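Data Integration Engineer, Reporting Products

Zamex, Rultham office, full time, permanent

Zamex supplies reporting and data warehouse software to food wholesalers and distributors. Our main product, Temba, collects order, stock and delivery records from customer systems and loads them nightly into a common reporting model. We are hiring an engineer to maintain and extend the load layer.

The team has nine people and reports to Olga Benítez. The position is new.

Duties

Build and maintain connectors between customer order systems and Temba.
Write and tune SQL for the nightly load. The largest customer load covers 80 source tables.
Move the remaining scheduled jobs from Flureck, our older export tool, to the current scheduler. Completion is planned for July.
Investigate failed loads and mismatched totals, and record the cause in the ticket.
Review mapping documents with customer staff, by call or on site.

Requirements

At least three years of work with relational databases in production.
Strong SQL, including window functions and query plans.
Working knowledge of Python or a similar scripting language.
Experience with slowly changing dimensions and late-arriving records.
Clear written English. Mapping documents are read by people outside the team.
A driver's license is useful but is not a condition of hire.

Terms

Hybrid schedule, with up to 3 days a week from home after the first month. Paid leave is 23 days a year, plus public holidays. On-call duty rotates within the team and is paid separately.

How to apply

Send a resume and a short account of one data load you designed or repaired, including what you would change in it now. Do not include customer data. Applications go to Przemysław Wilczyńska through the careers form. Selection consists of one call and one technical interview, with a SQL exercise done during the interview.
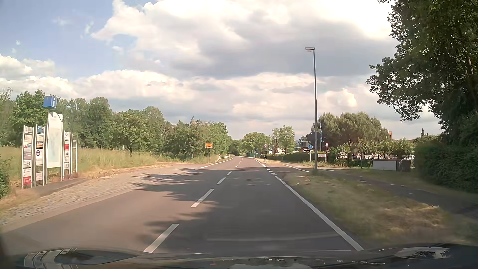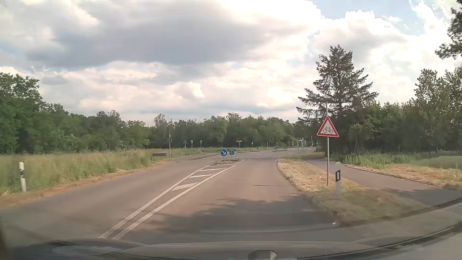 RULTHAM, Sat 9 March

Applications are reviewed in the order received. The posting stays open until the position is filled.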